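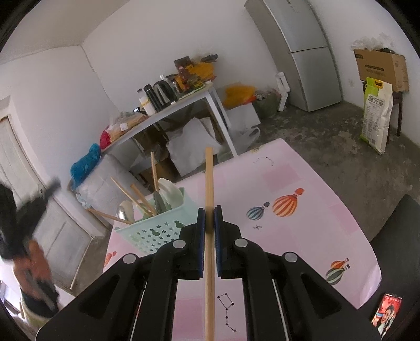 I bought the Plasska basket for drawers, and it lasted one day there before I stole it for the kitchen. Ours is the light mint green, and I'm a little in love with it! On our pink table with the balloons it looks like it came with the set. It takes the chopsticks, the spatula and the ladle with room left over, though the long things do lean every which way. The star cutouts are cute – and crumbs fall right through them, so wipe underneath.

Cleaning

Warm water and a soft brush. The stars are easy, but the gourd shapes take more patience (I gave up and used an old toothbrush). Flatware is another story. A stainless-steel spoon is happier lying on the table than in a basket this deep, so I ordered a little Munano tray for those.
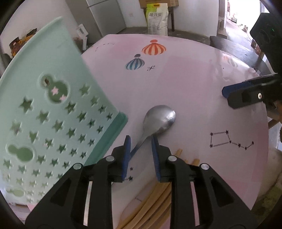
Would I buy it again?

Yes, and I probably will in December. 4 stars out of five.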